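Support Log: Patient Portal, Appointment Reminders
Status: Resolved
Opened: September 4, 2021
Sites affected: Ondik outpatient center, Lolus Road clinic

Problem as reported: patients who booked through the new portal were getting their reminder texts twice, and a smaller group got none. The front desk at Ondik spotted it first and sent us a wonderfully clear write-up, with times and everything. Thank you, it saved us hours! 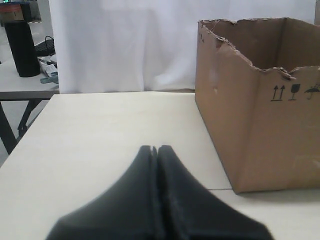
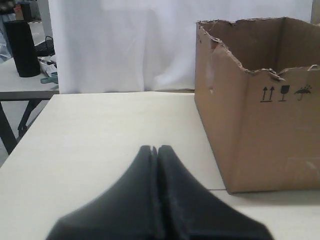
Pale tabletop, both times.

First check: the message queue. Trodix (our scheduling system, for anyone new to these logs) sends reminders at two points, one when the visit is booked and one the day before. The booking texts looked perfect. All of the trouble was in the day-before batch, which narrowed things down nicely.

Second check: phone numbers. We pulled 17 patient records from the complaints and compared what was in Trodix with what was in the portal. Most of the people getting double texts had the same number saved as both "mobile" and "home." The portal treats those as separate contacts and happily sends to each one. So that was half the mystery, and we were pretty pleased with ourselves at this point.

Tried: merging matching numbers on 3 test records. Reran the day-before batch. One text each, right on time. Great!

Tried: the same merge on the full list for both sites, nearly 2,000 records. It ran overnight without errors. Duplicates gone at Ondik. Lolus Road still had patients getting nothing at all, so the ticket stayed open.

Third check: the missing texts. This one took longer, and it was a fun one to chase. Every patient without a reminder had been moved over from the old Ibrahim Wing schedule when that wing closed in April. Their records came across with the contact preference left blank, and the portal reads a blank as "do not contact." The old system read it as "phone is fine," so the gap never showed before.

We did not want to switch everyone to "text" in bulk — some of these patients may well prefer a call, and that should be their choice. Instead, the desk team at Lolus Road now sees a yellow note on any record with a blank preference and asks at check-in. Until a patient answers, they go on the daily call list, so they still hear from us before a visit.

Result: no duplicate reports since the merge, and every blank-preference patient with an upcoming visit at Lolus Road is on the call list.

If you see it again:
Open the patient record and look at Contacts. If the same number is listed more than once, use Merge, then Save.
Look at Preference. If it is blank, ask the patient and fill it in.
If both look right and the reminder still fails, reopen this ticket and add the visit time and the site. Please leave out the patient's name and birth date.

Still to do: ask the portal vendor to make Preference a required field on new accounts. Request sent, waiting to hear back — we'll add their answer to this log.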